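3.2 Paper objects kept after the end of a training course

Raed Tannous
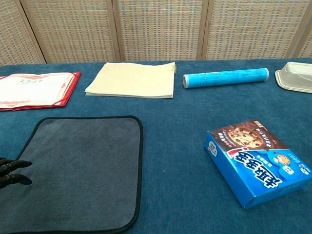
Figure 2. Certificate folder and spiral notebook on a covered table.

The question of what adult learners keep when a course is finished has received less attention than the question of what they learn. In our interviews the two questions were often mixed, and several participants answered the second one by speaking of the first. We therefore treat kept paper as a separate part of the material. We divide it into two groups, which we call award paper and working paper. Award paper is given to the learner by the institution and is normally complete when it is received. The open red folder in Figure 2, with its glossy cover and its white inner page with a decorative border, is of the award type, and the cream-colored notebook lying closed beside it belongs to the kind of object that we count as working paper. The division is simple, but it was understood by all participants without a long explanation.

The survey was sent to former learners of evening courses in two towns, Werora and Hawthorne, and 1036 forms came back. Of these, 737 were filled in completely and are used in the analysis. The remaining forms were missing the page on storage, and we decided not to estimate the answers. After the survey we made 34 interviews in the homes of the participants, each lasting between one and two hours. The interviews were made in the language preferred by the participant and were translated by the author.

In the interviews, award paper was usually kept flat, in a drawer or in a box with other documents of the household, such as contracts and school reports. It was taken out rarely. Participants mentioned a new employer, a move to another apartment, or a visit by relatives. Some of them could say exactly where the certificate was but could not remember what was written on it. One woman from Werora told us that she had opened her folder only once after the ceremony, to copy the registration number, and that she would nevertheless look for it first in case of a fire.

Working paper had a less stable life. Notebooks were kept on kitchen shelves, in the bag that was used for the course, or together with cookbooks. Many of them had received other content later, for example shopping lists, telephone numbers and drawings by children. We had expected that this second use would reduce the value of the notebook for its owner. The interviews do not support this expectation. Participants with mixed notebooks spoke about them longer and with more detail than participants whose notebooks contained course notes only, and in 4 cases the later pages were shown to us before the earlier ones.

It is possible that the form of the object has its own influence. A spiral notebook lets pages be torn out without damage to the others, and participants used this freedom. A stiff folder protects one sheet and invites no addition. In the earlier Disness study, which looked at sewn exercise books, torn pages were seldom reported, and the books were more often thrown away as a whole. We can not separate the effect of the binding from the effect of the subject taught, as the language courses in our sample used spiral notebooks almost without exception, while the bookkeeping courses gave loose sheets.

A further limit concerns the age of the paper. The survey asked for courses finished in May or earlier, so the most recent material is missing. The participants who no longer kept anything were also less willing to be interviewed, and their reasons are discussed in Section 3.3 with the help of the written comments.

Contact: Wimness Project Office | © Wimness | Back to top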